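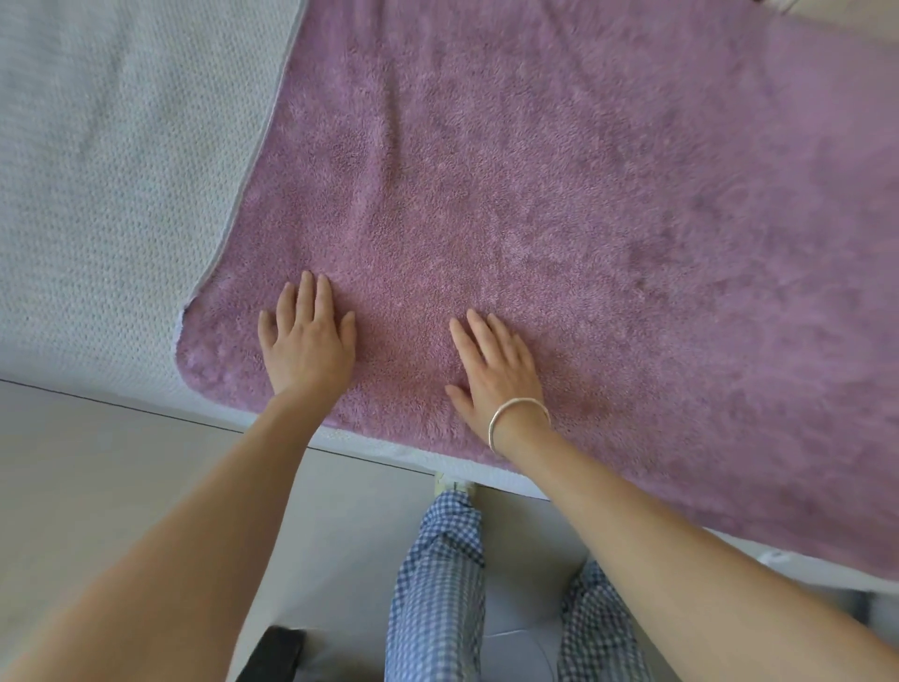
The Plevcombe Hand Teach Kit records a person doing a household or light workshop task and turns the recording into a demonstration your robot arms can be trained on. You wear the head unit, do the job with your own hands at your normal pace, and the kit saves the view and the hand positions together. Bedding and towels are what most of our customers start with. Smoothing a plush towel over a mattress with both palms flat is a good first task: the arms come in from the bottom of the view, the fingers stay in sight, and the pile shows darker patches where the fibers lie a different way. Bare forearms track best. A thin bangle at the wrist is fine and doesn't need to come off.

What the kit is for

The Hand Teach Kit is for labs, small integrators and service companies that already own a two-arm robot and need demonstrations for it. It covers two ways of showing a task. In hand mode, the person does the task directly and no robot is present. In remote mode, the same head unit is worn at the Vurport control station, and the person drives the arms from there using the two hand grips.

Most teams use both. Hand mode is faster and can be done anywhere there is a bed, a table or a counter. Remote mode is slower, but the recording already has the robot's own joint positions in it, so nothing has to be converted. A common pattern is to record the bulk of a task by hand and then finish with a smaller set by remote control on the actual robot.

What's in the box

Head unit with adjustable band and top strap
Recorder pack with belt clip
Cable, head unit to recorder
Two rechargeable batteries and a charger
Calibration card, printed both sides
Plostik carrying case
Quick start sheet

The Vurport control station and hand grips are sold separately. If you already have a station, the head unit plugs into the port on the left side of the base.

Recording a task

Put on the head unit and tighten the band until it doesn't shift when you look down. Angle the camera so that your hands sit in the lower half of the view when you're working. Hold the calibration card at arm's length, turn it over once, and wait for the tone. You only need to do this at the start of a session or after a battery change.

Press the button on the recorder to begin a demonstration and press it again to end it. Start with your hands out of view and bring them in. At the end, take them away again before you press. The software uses those two moments to trim the recording.

Keep each demonstration to one task. "Spread the towel and smooth it" is one task. "Make the bed" is several, and it should be recorded as several. If you make a mistake and fix it, leave it in. Recoveries are useful to the training software, and you can mark them afterward in the review screen. If you drop the item on the floor or get interrupted, press and hold the button to throw the recording away.

Working with cloth

Cloth is harder to teach than boxes or cups. It changes shape every time it's touched, and two tries never begin the same way. A few things have worked well for our customers.

Use an item with a color that stands apart from what is under it. Purple on pale gray is easy. White on white can be done but takes more demonstrations.

Items with a bound edge are easier to start with than items with a raw or fringed one. The software follows the binding, including the places where it curls or ripples.

Move slowly at corners. Rounded corners especially tend to get covered by the hand, and the software has to guess where they went.

Vary the starting position. Put the towel down crooked, half off the side, or bunched up. A set where every towel starts out square will give you a robot that can only handle square towels.

Change people if you can. Ten demonstrations each from several people are worth more than a long run from one.

How many demonstrations

It depends on the task and on the arms. For smoothing and spreading, plan on 700 in hand mode before you test on the robot. Our own towel set, recorded at the Ait Ali training apartment under Keith Cartwright, has 1,431 demonstrations and covers bath towels, hand towels and throws. It is included with the software license and can be used as a base, with your own recordings added on top.

Remote mode

At the control station, the wearer sees through the robot's head camera and moves the arms with the grips. The kit records what the wearer sees, what the grips do and what the arms do. Grip force is shown as a bar at the edge of the display. There's a short delay between the grip and the arm, and new operators usually overshoot for the first session. We suggest throwing that session away.

For cloth tasks, set the arm speed to low and turn on the palm press limit. This stops the arm from pushing into a soft surface, such as a mattress, past the depth you set.

Review software

Recordings copy over by cable. The review screen plays each one with the hand positions drawn over the picture. You can trim, label, mark recoveries, and reject. Faces are blurred on import — this can't be turned off. Finished sets export in the usual training formats, and the list of supported arms is on the downloads page.

Specifications

Battery life: more than 5 hours of recording per battery
Button: single, glove safe
Operating conditions: indoor use, normal room lighting
Eyeglasses: can be worn under the band
Supported setups: two-arm robots with grippers or hands

Ordering

The kit ships from stock. Orders placed before 10 a.m. go out the same day. Control stations are built to order, and the next batch is due in January. Training for new operators can be booked with either product and is done at your site or at ours. For quotes on more than one kit, use the request form and say which arms you have.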